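Handheld grippers, messy beds, and the result I keep rereading

I've been meaning to write this up since May, and a free Saturday finally did it. Some of you know I've been following the Skitau project, which teaches two robot arms to tidy and pack things using only demonstrations that people record with handheld grippers. No robot in the room at all! You squeeze the trigger, pick things up, put them down, and the policy learns from what the gripper cameras saw.

What got me excited is the question Filipa Caldeira asked at the start: if you have a fixed budget of demonstrations, do you want lots of them in one place, or a few each in lots of places? Everybody has a hunch. She and Elibariki Magesa went and tested it.

They recorded 1,222 demonstrations of one job, putting small household things into an open box, spread over 106 rooms. Bedrooms, kitchens, a hallway or two. Then they trained one policy on the full spread and another on the same number of demonstrations from only 22 of those rooms, and tried both in homes neither had seen.
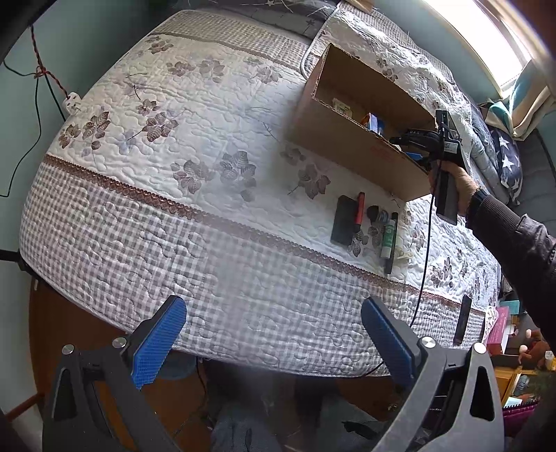
Photo: Skitau project / Elibariki Magesa

I love this kind of setup. A box held up over a quilt, with a phone or its case, a marker and a tube with a black cap lying on all that leafy fabric and gingham. Compare it with the plain gray tabletop so many of us start on. Patterned cloth is hard going for a vision model, and a soft mattress is a different surface to pick from than a desk.

So, the result. The policy trained on more rooms won, and it won by the most on beds and sofas (I'd have guessed kitchens, with all that shiny stuff). The 22-room policy did fine on tables. Put it over a patterned bedspread and it would hover, close on nothing, and hover again. Same number of demonstrations, same network, same training time.

The part I keep going back to is the follow-up. Elibariki took the weaker policy and added just 2 new rooms, both with busy fabric, and a good chunk of the gap closed. That makes me think the variety of surfaces matters more than the count of rooms, though they're careful to say they haven't separated the two yet. Lighting changed along with the fabric, so it could be some of each.

I want to try a tiny version at home with my own pair of grippers and the ugliest blankets I can find. If you've done anything similar, especially with thin things like pens that sink into the cloth, please leave a comment. I have so many questions about pens.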